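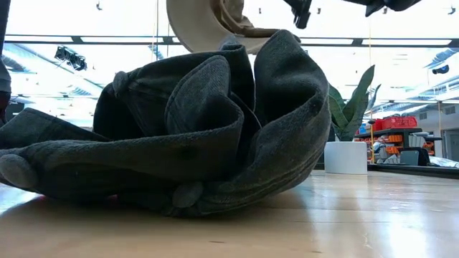 Skirum, 21st May

The regional investment office in Skirum publishes one headline number each January: jobs announced by foreign companies setting up or expanding in the area. This year the number was 1461. It is a sum of the figures companies write in their own press notices, and it should be dropped as the main measure of the office's work.

An announced job is a forecast. It is made by a firm at the point where it is asking for a site, a grid connection and usually a grant, and it carries no penalty if it turns out wrong. The office adds these forecasts together, reports them in the year of the announcement and does not return to them. A plant promised over five years is counted in full in the first. If the firm later cuts the plan by half, the earlier total stands.

The Vadov components plant shows how far the two can drift apart. It was entered at 700 jobs. The payroll return filed with its second grant claim listed 86. There may be sound reasons for the gap – building work ran late, and the second production line was moved back – and the plant may yet reach its target. The published series would look the same either way.

The usual defence is that every other region counts in this manner, and that a region which changed alone would seem to be doing badly. This is a fair point about rankings. It is a weak one about the use of public money. The council sets the office's budget on the strength of the total, so the office has good cause to prefer one large, uncertain project to several small and likely ones. Export support suffers most. Helping a firm of twelve people through customs registration adds nothing to the figure, although the work is cheap and its results can be checked within a year.

Howlader, the consultancy hired to review the office, proposed a weighted index with scores for sector, wage level and research spending. I would not adopt it. An index of that type needs judgement at every step and can be adjusted until it gives a pleasing answer.

Pridley uses a simpler method. Its agency publishes 2 columns for each project: jobs promised, and jobs on the payroll at the last return. Closed projects stay in the table. The payroll data already exist, as grant claims cannot be paid without them, and the extra cost is a few days of clerical time. Projects that received no grant are listed separately and marked as unverified.

Skirum could do the same from next January, starting with grants still open. Older cases can be added as the files are checked. The first table will show a lower total than residents are used to, and the office should print it without a covering note about market conditions.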